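Otel hand-held gripper, bought as a pair: review after one budget year

Reviewed by Ladi Ibrahim, 18 June 2021

We bought two Otel hand-held grippers in February for our small parts handling work at Hondham. The job is to record people sorting and fetching small hardware, so that the arm we hope to buy next year has something to learn from. I had to put the case for the money, so this review is mostly about what they cost and what I would order again.

The pair came to £905 with delivery. The other quote, from Kuroda, was £857, but left out the spare finger pads and had a longer wait. I paid the difference and would do so again.

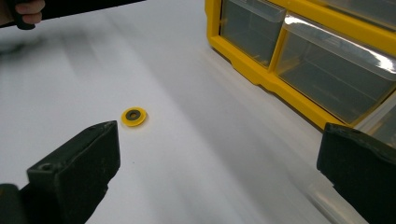 What you get for the money

Two grippers, two sets of black finger pads, screws, a hex key and a thin manual. The camera is extra, and so is a case. Setting up took me 23 minutes for the first one and less for the second. The manual puts the pad fitting after the calibration, which is the wrong way round, so read it through before you start.

The trigger is firm and the grip is comfortable for an hour or so. After that my wrist wants a rest. Smaller hands may find the reach a bit long.

Running costs

Pads are the item to plan for. They are sold in sets and I now allow for 5 sets a year across the two grippers. Ours still hold well, but the surface goes rough and picks up marks sooner than I expected from the brochure. I would put the spares on the first order, as the delivery charge on a small parcel is steep.

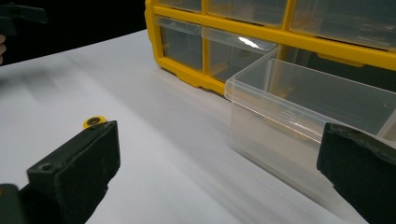 Work materials need a line in the budget too, and it can be a short one. Our parts organiser is a Guvberg from a DIY shop and cost less than one set of pads. Check that the drawers lift right out before buying, because ours do, and a clear drawer lying on the table beside its empty slot gives you a second task for no extra money. Clear plastic is hard going on camera against a white top, though – a darker mat is on my list.

Would I buy them again?

Yes, as a pair. One gripper is fine for picking up washers, but drawers really want two hands. I have taken a star off for the manual and the price of the case.

Four stars out of five.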